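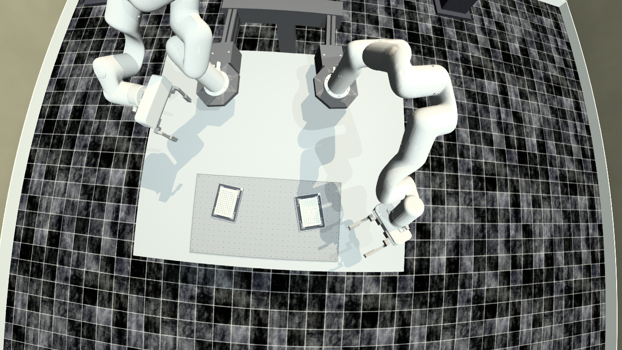

Right, I've finally caved and I'm retiling the kitchen floor, so this is going to be my whole personality until December. Sorry in advance. I want dark this time, because the cream ones we inherited show every crumb and every paw print. Black and charcoal mixed together, a few with cloudy grey streaks like those, and pale grout lines between them. My sister says pale grout on a dark floor is asking for trouble. My sister has carpet in her bathroom.

Went to Dretwood to look at samples. Came home with 12 of them in a tote bag and one very sore shoulder. They're all over the hall now and I keep moving them about in different light. At breakfast the charcoal looks gorgeous, by teatime it looks like a wet pavement.

Quote number one is in and it's 2,008 quid, before they've even lifted the old floor! Surachet Kaewsai from down the road did his own and reckons I could manage it over a long weekend if I hired a proper cutter. I did once put up a shelf, so we'll see.

Does anyone know if you have to seal porcelain? I've had two different answers from two different shops – one said never, the other tried to sell me a bottle of something.

Update for those asking: Sun-ja Ji came round with her spirit level and the floor drops by the back door. Quite a bit. So it's levelling compound first, which means the fridge has to live in the front room for a while. The cat has already been to inspect the space.

Decision made on size at least, going square. I did like the long plank ones but the kitchen's narrow and they made it look like a corridor. Grout colour still up for grabs, and yes I've seen all your messages about scrubbing it with a toothbrush. Off to price up spacers.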